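Bench notebook, December
Marker and paper tests for the sorting labels 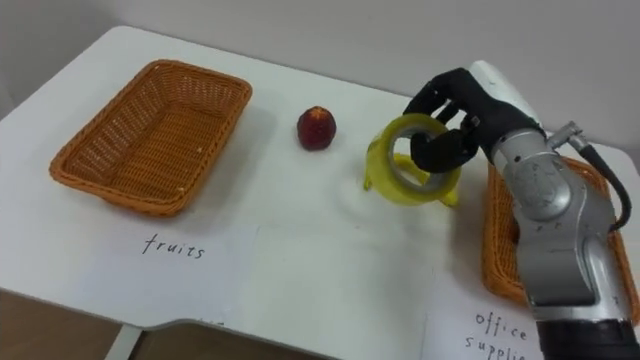
Wicker basket with the "fruits" sheet in front, black marker on white paper.

Carrying on from the last page. The question is still which marker and which paper to use for handwritten labels in the pantry job, so that they can be read from standing height and don't smear when someone handles them with damp fingers. We have three inks on the bench: the Skuro chisel tip, the Varma bullet tip, and the Flikard pigment liner in the widest size they make. Paper is plain copy stock and the Wokano coated card.

9:40 a.m. Wrote the same word on all the combinations, lowercase, then left the strips on the rack by the window. Skuro on copy stock bleeds through to the next sheet. Put scrap underneath from now on, I have already marked the bench once. Varma bleeds less but the line is thinner and goes gray if you write fast. Flikard does not bleed at all, but it takes two passes to get a stroke you can see from the door.

10:15 a.m. Thumb test, dry. No smear on copy stock with any of them. On the Wokano card the Skuro came off on my thumb and left a tail across the last two letters. Varma smeared a little. Flikard was fine.

10:30 a.m. Thumb test, damp. Sponge, squeeze, touch, drag once. Skuro on copy stock held but the paper surface started to pill. Varma on copy stock ran, purple at the edges, so whatever they use for black has some dye in it. Flikard held on both papers.

11:20 a.m. Repeated the Skuro on card after a longer dry. Better, still not good. Left one strip to go overnight.

Reading distance. Taped the strips up at the end of the hall and walked back until I could not read them. Skuro was readable for the full length of the hall, 28 feet. Varma dropped out before the second door. Flikard dropped out sooner than that with a single pass, and with two passes it came close to the Skuro. Lighting was overheads only, blinds down. The real shelves are darker than our hall, so take these as best case.

Letter size matters more than I had allowed for. My loose handwriting at full sheet width reads better than neat printing at half the width. The letters that give trouble are r and n when they sit next to an i, and the open s at the end of a word. If we are writing these by hand, leave more space between letters than feels normal.

Capitals or lowercase? I tried both. Capitals look heavier up close, but I mixed up words of the same length from the far end. Lowercase gives you tall letters to go by. Staying with lowercase unless the client objects.

2:10 p.m. Cost check. The catalog has the Wokano card at 99 cents a sheet, which is a lot for something that gets thrown out when the shelf plan changes. Copy stock in a clear sleeve would cost less and take care of the water problem, but the sleeve glares under the overheads. There are matte sleeves in the supply closet, bottom drawer. Have not tried them.

Skuro cap does not click shut properly on two of the pens. Stored those tip down and put tape on them. If they are dry tomorrow, throw them out.

To do
Check the overnight strip, Skuro on card.
Matte sleeves, same hall test, blinds down.
Try 5 passes of the damp sponge instead of one, on copy stock only.
Ask purchasing whether the card comes uncoated.
Order more masking tape, the roll on the bench is nearly finished.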